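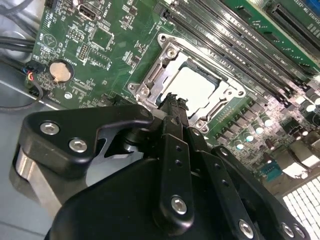

The Long Way to the Bar

Oi-ling Lam keeps her first business card taped inside a kitchen cabinet in Sirncombe, next to the measuring cups. It has a typo in the phone number, and she handed out a whole box of them before her sister caught it. Clients found her anyway (mostly by walking up the stairs and knocking).

She came to law at an age when a lot of her friends were counting the years to retirement. Before that she ran the front desk at a dental office, and she'll tell you, over a very generous plate of noodles, that it was fine training for a tenant lawyer. People come in scared, they have put it off too long, and they want somebody to tell them what it's going to cost.

Night school took her longer than she had planned, what with two kids and a mother who needed driving everywhere. She passed the bar on her second try and opened her mail standing up in the garage.
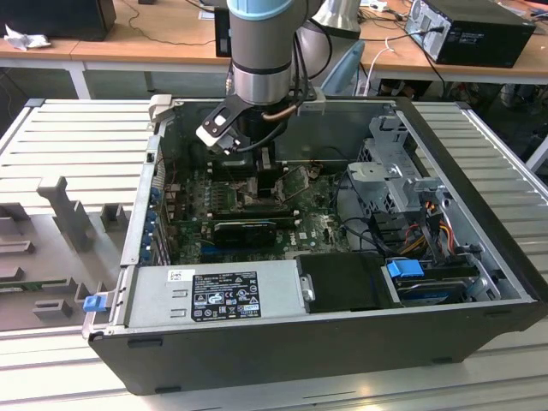
Her office was one room over a bakery in those days, and she still talks about the smell of it at 9 in the morning. The case that made her name around town was the Maurya building, where 72 families had gotten notices to leave in October, just as the heat went off. She knocked on every door herself, and she went back to the ones that didn't open. The judge gave the tenants the winter, and then the owner settled, and a good many of those families live there still.

She's slowing down a little now, or says she is. There were three people in the waiting room when I left.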